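Storage and Use of Table Utensils in Small Family Kitchens
Student Project Report, Domestic Design Module
Submitted by Pei-shan Mok
7th May

Summary

This report presents the findings of a project on how everyday eating and serving utensils are stored in small flats where the kitchen and the dining table are in separate but connected spaces. The work took as its main subject the upright utensil holder, an object found in most of the homes visited and seldom given much attention by the people who own it. The project asked where such holders are kept, what is put into them, and how easily a single item can be taken out when it is wanted. It closes with a proposal for a divided holder, given the working name Skevine, and with recommendations for any student who may continue the work.

1. Background

The project grew out of an earlier exercise in the same module, in which students were asked to record every object touched during the preparation of one evening meal. In my own record the utensil holder appeared more often than the refrigerator, the tap or the chopping board. It was also the object most often linked to small delays: the wrong item pulled out, two items coming up together, or a search among handles that looked alike.

Published advice on kitchen planning tends to concentrate on the cupboards, the worktop and the distance between the sink and the cooker. Loose items that live on the table are usually left to the household. In a small flat, however, the table is a working surface for much of the day. Vegetables are trimmed there, homework is done there and parcels are opened there. Whatever is kept on it permanently has to justify the space it takes.

2. Aims

The aims agreed with the module tutor were to record the storage of table utensils in a group of homes, to identify the common causes of difficulty in use, and to produce one design proposal simple enough to be made in the school workshop. The budget for materials was modest and the proposal was expected to be tested in card before anything was cut in a harder material.

It was decided at the outset that drawers would not be studied. Several households kept a second set of cutlery in a drawer, but this was mostly reserved for guests and was touched too rarely to provide useful evidence.

3. Method

Eight households agreed to take part. All were flats, and all had a dining table either in the next room or just beyond the kitchen door. Each household was visited twice, once before a meal and once after the washing-up had been put away. The second visit proved to be the more useful. People tidy before a visitor arrives, and they are less careful when they are drying things and putting them back.

At each visit a sketch plan was made of the kitchen and table, and the contents of the holder were noted by type. The person who did most of the cooking was then asked a short set of questions about habit and preference. Across all visits 81 separate retrievals were logged on a printed sheet, with a note of whether the item wanted came out cleanly, came out with another, or had to be searched for.

Three holders on general sale were also bought for comparison. These were the Nenum, a plain straight-sided pot; the Avton, which has a drainage tray; and the Mugo, a wider and lower container with a single fixed partition. Each was lent to one household for the period between the two visits.

4. Findings

4.1 Position

The holder was kept on the dining table in five of the homes and on the kitchen worktop in the remainder. Those who kept it on the table gave convenience at mealtimes as the main reason. The kitchens themselves were well fitted in most cases, with wall cupboards, a built-in oven and a worktop of reasonable depth, but the worktop was already in use. Pans stayed on the burners between meals, and the area by the sink was taken up by knife blocks, colanders, spray bottles and baskets. The table was the nearest clear surface, and the holder had moved there by degrees.

4.2 Contents

Mixed contents were the rule. Chopsticks and spoons were stored together in nearly every home, often with one or two serving pieces that had no other place. Chopsticks present a particular difficulty. They are long and light, and when there are only a few of them in a wide holder they lean outwards and cross over the handles of shorter items. A spoon standing behind them must be drawn up through the gap. 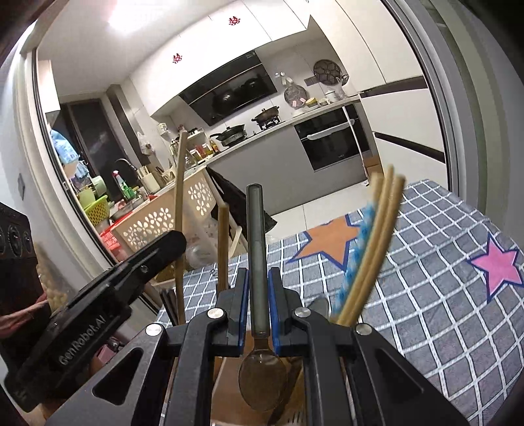 Length matters more than had been expected. Where the handle of a spoon stands as high as the chopsticks beside it, the hand can find it without disturbing its neighbours. Where the handle is shorter, the fingers have to go down among the other items, and it was in these cases that two things were most likely to come out at once. Spoons with a broad bowl were harder to draw out than forks, as the bowl tends to catch on whatever is resting beside it.

There was some disagreement over which way up a spoon should be stored. Three of the people interviewed put the bowl upwards so that it could be seen and would dry more quickly. The others put it downwards, on the grounds that the part which goes in the mouth should not be the part that everyone takes hold of. Both views were firmly held, and in one home both were practised, depending on who had done the drying.

4.3 The table surface

Cloths were used on most of the tables, commonly with a check or a printed pattern. A cloth softens the noise of a holder being set down and protects the table from drips, but it also allows a light holder to slide or tip when something is pulled at an angle. The Nenum pot was criticised on this point. It was stable when full and unsteady when half empty, which is its usual condition during a meal. The Mugo did not tip at all but was thought to take up too much of the table.

4.4 Drying and cleanliness

Utensils were frequently returned to the holder before they were fully dry. The Avton tray was liked at first, although at the second visit it was found that the tray had not been emptied. Wooden and bamboo items suffer most from standing in damp, and two households had thrown away chopsticks in the past year for this reason. A removable base was the feature most often requested when participants were invited to suggest improvements.

5. Design proposal

The Skevine holder was developed in response to these findings. It is a squared container with rounded corners, divided into one tall narrow section for chopsticks and two wider sections for spoons and other items. The tall section keeps the chopsticks close to vertical. The floor of the spoon sections is raised, so that shorter handles stand clear of the rim and can be gripped without reaching down. The base lifts out for washing and has a non-slip ring on its underside.

The first card model was too deep, and spoons disappeared into it. The second was cut down and the raised floor added. A weight of 700 grams was placed in the base to represent the finished object, and this was found to be enough to keep the model upright on a cloth when an item was drawn out sideways. A lighter base was tried and rejected.

Two households kept the second card model for several days. Both reported that the narrow section was helpful, and one asked whether it might be made slightly larger — the family had more chopsticks than the section would take. The partition between the spoon sections was considered unnecessary by one user, who removed it. Provision for a removable partition has been made in the final drawings.

6. Limitations

The number of homes was small and all were reached through personal contacts, so the results should not be taken as representative. The retrieval sheet recorded what happened and did not record how long it took; a timed study would have been of more value but was judged too intrusive at mealtimes. The comparison of shop-bought holders relied on one household for each product, and a dislike of one colour or shape may have affected the comments received.

It should also be noted that the card models could not be washed. The claims made for the removable base are therefore untested, and remain so at the time of submission.

7. Recommendations

It is recommended that a working version be made in August, when the workshop is open for extended projects, and that it be left in at least four homes for a full month. The raised floor should be tested at more than one height. Children's cutlery was left out of this study and ought to be included, as it is both shorter and thicker in the handle than the adult equivalent.

Further thought should be given to the lid. Two participants covered the holder with a cloth overnight, and a simple cover might be welcome if it could be stored beneath the base when not in use.

Appendix A: Questions put to households

Where is the holder kept, and has it always been kept there?
Who usually puts the utensils away?
Which item is used most often?
Which way up are spoons stored?
What would you change?

Appendix B: Materials for the second model

Grey board, two sheets
Gummed paper tape
Cork offcut for the non-slip ring
Sand in a sealed bag, for the base weight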